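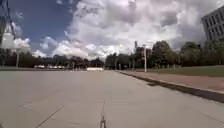

Big clouds over the pavement, and a line of trees far away.

June 18, 2025

I slept badly and woke up with a word in my head. The word was "meanwhile". I have no idea why. I wrote it on the back of a receipt before I made my coffee, so now it is in my collection, with the number 158.

I started the collection in April, when Lowri Lougher told me that my English is correct but it smells of the textbook. She was right, and I was a little offended for two days. Since then I write down one word or one phrase each time I hear a person use it in a way I would not dare to use it. "Give it a minute." "I could eat." My favorite is still "it's fine", which can mean that it is fine, or that it is terrible and you should leave the room.

At Stimus we had the long meeting about the Zelura manual. I am translating it from my own language, 3766 lines, and I have finished the first 1000. Mr. Beddoe wants the word "shall" in every safety sentence. I think "must" is more clear for the reader, and I said it, with a voice that was smaller than I wanted. He answered "let's park that". I wrote this down under the table. Number 159.

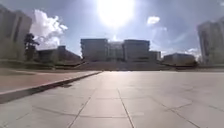 After lunch I worked on the chapter about cleaning the filters, and I was stuck for almost an hour on one verb. In my language we have a single verb for wiping a thing with a dry cloth and then looking at it to see if you are satisfied. English needs half a sentence for this. I wrote "wipe and check", and I felt sorry for our verb.

In the evening I called my mother. She asked me if I dream in English already. I said sometimes, but in the dreams I make mistakes with the articles, and then people correct me and I wake up tired. She laughed so much that she had to put down the phone and drink water. Then she told me the price of cherries, and that my cousin has painted the kitchen yellow again.

I am reading the Prelleck novel very slowly, with a pencil. I am on page 100. The old man has still not opened the letter, and I am starting to lose my patience with him. Lowri says I should stop to look up every word and only read. Or she said I should stop looking up. These two are different things, and I must ask her tomorrow which one she meant.

Share this entry
2 comments
Search this diary Go
Contact | Copyright | Back to top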